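Bondell to Replace Water Meters Starting in July

14 shares | 6 comments

The Bondell water district will begin replacing residential water meters in July, starting with homes on the east side of the service area. The first phase covers 500 connections. The full program covers 3870 and is scheduled to run for three years.

The existing meters are mechanical units with a rotating disc. As the disc wears, the meter tends to under-register at low flow, so a dripping faucet or a leaking toilet valve may not appear on the bill at all. The replacements are ultrasonic and have no moving parts in the water path. Readings will be sent by radio once an hour to a receiver on the Doucet Road tank.

"The old meters are accurate enough at a shower or a garden hose," said Harriet Lyons, the district's operations manager. "They lose accuracy at the bottom of the range, and that is where most household leaks are."

Installation takes less than an hour at a typical address. Water is shut off at the curb stop for part of that time. Residents do not need to be home unless the meter is in a basement or crawl space, in which case the district will call to set an appointment. Door tags will be left two working days before the crew arrives.

After the work, customers should open a cold tap at the lowest point in the house and let it run until the water is clear. Faucet screens may need to be rinsed. Some discoloration is normal after a shutoff and comes from mineral scale loosened inside the service line – it should clear within a few minutes. Hold off on filling the kettle or making coffee until it does.

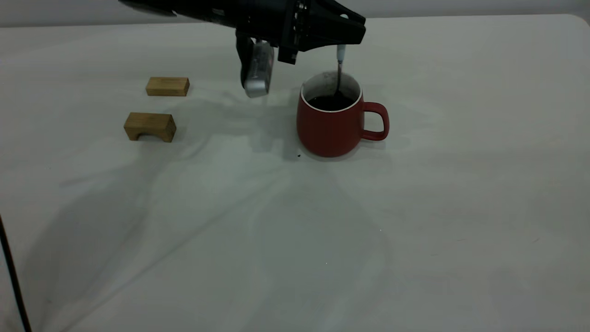
Cost and billing

There is no separate charge for the new meter. The program is paid for from the capital reserve and a state loan approved last winter. Base rates will stay the same through the first phase.

Bills may rise at some addresses where the old meter was reading low. The district will compare the first two billing periods with the same periods a year earlier and send a notice if use is higher by up to 1000 gallons a month. Larger differences will get a phone call and, if the customer agrees, a leak check.

Edivaldo Dantas, who manages a row of rental units on Rodudero Lane, asked at the last board meeting whether landlords could receive leak alerts for tenant-held accounts. Lyons said alerts go to the account holder only, but a second contact can be added with a signed form.

Customers who do not want a radio unit may request a manual-read meter. The fee is $200 at installation, plus a reading charge on each bill. Requests must reach the district office before the door tag date.

A map of the work zones is posted at the office counter and will be updated each month.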